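去 Paulauskas 之前我先把他们那份操作规范从头到尾看了一遍，打印出来的，用荧光笔画得花花绿绿，结果到了地方，玛莱娜·西马尔（Marlene Simard）看了一眼我手里那沓纸就笑了：“你拿的是旧版，扔了吧。”

好吧，白画了。

玛莱娜在这里管采集规范，说白了就是决定大家拿着手持夹爪录数据的时候，什么能做，什么不能做，什么做了要重来。她以前在 Endemach 做产线安全，讲话快，爱打断人，也爱打断自己。我们约的是一个钟头，最后聊到楼下食堂收摊。

我第一个问题问得很外行：录示范数据不就是拿着夹爪把东西拿起来再放下吗，为什么要写规范？

“你以为呢！”她把椅子往前拖了拖，“最早我们也这么想。第一版规范只有3页，一半是讲怎么充电的。然后来了十几个人，十几种拿法。有人夹杯子夹杯沿，有人夹把手，有人嫌麻烦，另一只手直接上去扶一下。你说这算不算错？东西是拿起来了呀。可是后面要拿这些数据去训练的人就疯了，因为机器人那边没有那只扶一下的手。”

所以新版规范里，第一条就是“空手不帮忙”。原文比这个啰嗦，但大家嘴上都这么叫。要用两只手，就两只手都拿夹爪，要么就一只手做完。手指可以握在设备上，不可以碰物体。我问她执行得怎么样，她想了想，说头一个月很难看。

“人的本能嘛，东西要掉了你肯定伸手去接。我们跟大家讲，掉就掉，掉了也是数据，你按键标一下，捡起来重新开始。我宁可要一段清清楚楚的失败，也不要一段含含糊糊的成功。”

这时候基尔·波洛克（Keir Pollock）端着茶进来了，他带现场的采集组，本来只是来借会议室的转接头，听到这里就坐下不走了。他对这一条有意见，而且显然不是第一次提。

“掉就掉，行，那玻璃的呢？”他说，“写规范的人不扫地。”

玛莱娜瞪他。不过她也承认，易碎品那一段是基尔吵出来的：玻璃、陶瓷单独成一类，台面要铺垫，录之前先空走一遍路线。基尔还想加一条，易碎品不许新人录，玛莱娜没同意。她的理由是新人要是只录毛绒玩具，永远学不会。两个人当着我的面又争了几句，我就在旁边喝他们的咖啡（不好喝）。

我比较好奇的是速度。外面很多团队按条数给采集员算钱，录得越多拿得越多，我去过的 Sulimeck 就是这样，墙上还贴着排名。玛莱娜一听排名两个字，手就摆起来了。

“我们也贴过！去年11月贴的，贴了不到两个礼拜我自己撕下来的。动作全变形了，夹爪还没合稳人就往上提，放下的时候跟扔一样。你回头去看那批，800条，能留下来的只有346条。剩下的谁录的我不说，反正排名第一的那位请大家吃了顿饭。”

基尔在旁边说，那顿饭是他请的。

现在他们的做法是按时段算，一个时段录不完就录不完。规范里对动作快慢也没有写死数字，写的是“以夹爪闭合后能看出停顿为准”。我说这个写法也太模糊了吧，搞标准的人不是最讨厌这种句子吗？玛莱娜说她一开始写过数字，写完没有人照着做，大家反而一边录一边在心里数拍子，手更僵了。后来她干脆录了7段示范视频，好的坏的都有，新人第一天就坐在那里看，看完自己说哪段不行。

“比数字管用。至少我们这里管用，别人那里我不敢讲。”

说到别人那里，就得提一下雅努斯·雷特塞普（Jaanus Rätsep）。他在 Lellik 做数据验收，等于是站在另一头收货的人，那天他是连线进来的，声音断断续续，我有几句是后来发邮件跟他核对的。他最看重的一条跟动作没关系，是讲标定的：每次开录之前，夹爪要完整地张开、合拢一次，相机要拍到这个过程，手不能挡镜头。

“我收到过整整一个下午的数据，镜头前面有半根手指。”雅努斯说，“动作都很漂亮，可是我不能用。录的人一点不知道，他在认真工作。”

他觉得规范里最该写的就是这种事，录的人当场看不出来、到了下游才会爆的事。至于怎么夹、夹哪里，他反而希望写得松一点。玛莱娜不同意“松”这个字，她说可以有几种夹法，但每一种都得让看录像的人明白你夹的是哪里。他俩这个分歧挺有意思的，我听下来，差别其实就在那些形状不规矩的日用品上。

方方正正的盒子没什么好吵，怎么夹都差不多。一到梳子、锅铲、拖鞋这类东西，规范就开始变长了。梳子是基尔最爱举的例子：你夹柄，还是夹头？柄是圆的，夹浅了会转；夹得靠上，梳齿又容易顶到夹爪手指。规范目前的写法是优先夹柄，夹住之后先停一停，看它转不转，转了就放回去重新夹，不许用桌沿去蹭正它。

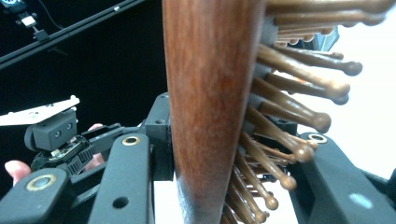 “蹭正”这个词是他们自己发明的，意思是东西夹歪了，借桌子边、墙边顶一下把它弄正。我觉得这不是挺聪明的吗，人平时也这么干呀。基尔也觉得聪明，他私底下管这叫手艺。玛莱娜的态度是，可以，但要单独录，单独打标签，不能混在普通抓取里。“混进去了，你就没办法知道机器人学的是抓，还是学的是撞桌子。”

雅努斯在线上笑了一声，说他收到过撞桌子的。

我又问，规范改得这么勤，采集员跟得上吗？我自己手里就是一份过期的嘛。玛莱娜说这个问题问到她痛处了。以前她改完就群发邮件，以为发了等于大家知道了，后来有一次抽查，同一个上午，三张台子用的是三个版本。现在的规矩是改动只在换班的时候生效，班中一律不改，哪怕发现写错了，也等到交班再说；每条录像都要带上版本号，没有版本号的，雅努斯那边直接退。

“他退得可快了。”基尔说。

“因为好退呀。”雅努斯说。

还有一条我事先完全没想到，是关于人的手腕的。夹爪拿在手里不算重，可是你连着拿一个上午试试。基尔让我拿了一会儿，我很快就开始偷偷用左手托着，他马上说，你看，你现在录的东西全都往左偏。规范里因此写了强制休息，到点放下设备，不可以攒着一起休。玛莱娜说这一条当初是最容易通过的，也是最难执行的，总有人想再录一条、再录一条，尤其是刚刚顺手的时候。她自己就干过，她说。

我临走前问她，要是别的团队今天才开始写规范，她会劝人家先写哪一条。她没回答我，转头去问基尔，基尔说先写谁扫地。玛莱娜说那就先写版本号吧，然后从打印机上抽了一份新的给我，封面右上角印着2018年3月2日。我在回去的车上翻了翻，充电那一段还在，一个字没改。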